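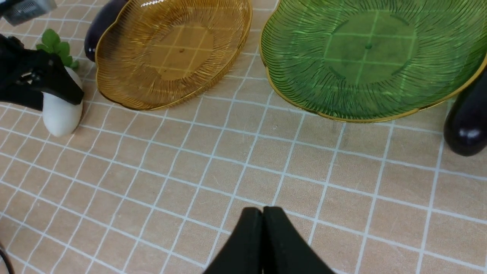

Amber and green glass plates with aubergines and a radish on a checked tablecloth.

Funmilayo Aliyu has supervised the tableware room at Mornthorpe since March. The collection holds 650 pieces, of which 49 are coloured glass.

"Visitors ask for the glass first," she said. "We put it on a plain beige cloth with a thin white grid, and the lines show through the base of each plate."

The plates have scalloped rims edged in gold. Ms Aliyu prefers to lay them out with vegetables - aubergines and white radishes in particular - and leaves the tops on the radishes.

"A dark aubergine beside amber glass helps people to picture a kitchen," she said. "Our older displays were rather bare."

Her colleague Tanko Okoro looks after the cloths, which are ironed before each session. "Creases spoil the grid," he said.

Sessions last three hours and are booked through the Plandgate office.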